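Slide 7. Wrist view in simulation

Yorath planner, second release. Pose estimates come from the wrist view only. Rendering is done at Zumside, and policy training at Clematside. Mention that the table texture is changed on every reset, and that lighting is drawn from a separate seed. 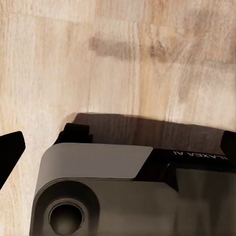 Simulated wrist view, gripper over wood-grain table. Note the shadow band.

Point to the shadow. The first segmentation model labelled it as part of the gripper, which shifted the contact estimate by 2 mm. Fix: mask the housing from the known geometry, then retrain on 800 renders with shadows left unlabelled.

Skip the loss curves if short of time. Next slide: Wastham trials.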